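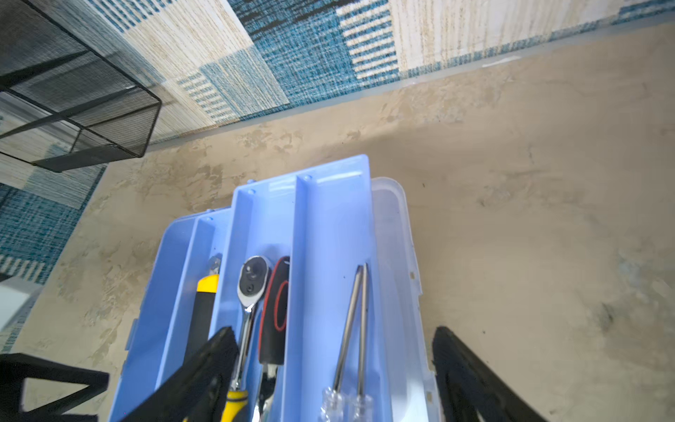

Nenside tool-sorting arm: questions about the May fault

What went wrong?
The gripper closed on a ratchet, lifted it, and then let go on the way across. It dropped the thing from knee height onto a hard floor and carried on to the next tool as if it had delivered the first one. The software's record of the event reads "place complete", and in a narrow sense it was.

Was anyone hurt?
No. Ruaridh Gillies was kneeling near the tray at the time, well inside the line he had drawn up himself and asked the rest of us to respect. The ratchet missed his hand. He has since moved back behind the line and been very quiet on the subject of lines.

Did the emergency stop work?
Yes, once it was pressed. It was on the far side of the arm from Ruaridh, so pressing it meant either reaching past a moving machine or going the long way round. He went the long way round. The button now lives on a lead and goes wherever the operator goes.

Why did it drop the ratchet?
Two reasons, and it took us an embarrassing while to stop arguing for one or the other. The first is that a chrome shaft is slippery and the fingers were set to a light grip left over from an earlier job with foam blocks. The second is that the Rultico controller decides it is holding something by checking that the fingers have stopped before they are fully shut. They had stopped. One of them was resting against a divider.

So it was holding the tray?
A bit of the tray and a bit of the ratchet. When the arm lifted, the tray came up slightly, thought better of it and went back down. The ratchet stayed in the fingers a moment longer.

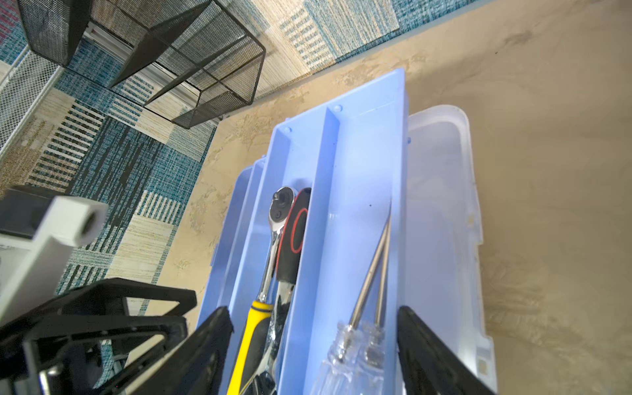

Why are the tools sorted in a narrow tray if it causes this sort of trouble?
Most toolboxes people own have narrow trays in them. We could have bought a wide, shallow one and had a lovely month. Fitzgerald Holloway, who wrote the grasping code, did suggest it, and has asked for it to be recorded that he was joking.

Are some tools worse than others?
Ratchets are the worst, being heavy at the head and shiny nearly everywhere you would want to hold them. Screwdrivers with clear handles come next – the camera sometimes sees the handle and sometimes sees whatever is behind it. Two of them side by side can be read as one fat screwdriver, and the arm goes for the gap.

What does fault 173 mean?
It means "grip width outside expected range". It was raised 18 times in the session before the drop. We had set it to be logged without stopping the arm, on the grounds that it kept stopping the arm.

What has been changed?
Fault 173 now halts everything. Grip force is set per tool. After each lift the arm pauses and checks the width again, and if the fingers have closed any further it lowers whatever it has, or hasn't, got. The Donnelly planner also keeps the fingers 6 mm clear of any divider, so a few tools wedged against one are simply refused. We get them out by hand.

Has it happened again?
Not in 131 lifts since the change. It has refused plenty of tools, including one screwdriver it had picked up perfectly well that morning.

Can I run it with the old settings? It was faster.
It was. No.

Does this affect the Usano arm in the other room?
Same controller, different fingers. Treat it as affected until Fitzgerald has checked it, and keep your knees out from under it in the meantime.

Who do I tell if it drops something?
Press stop first, then find Ruaridh. Leave the tool where it landed and don't clear the log. If the ratchet has come down on your foot, you may move the ratchet.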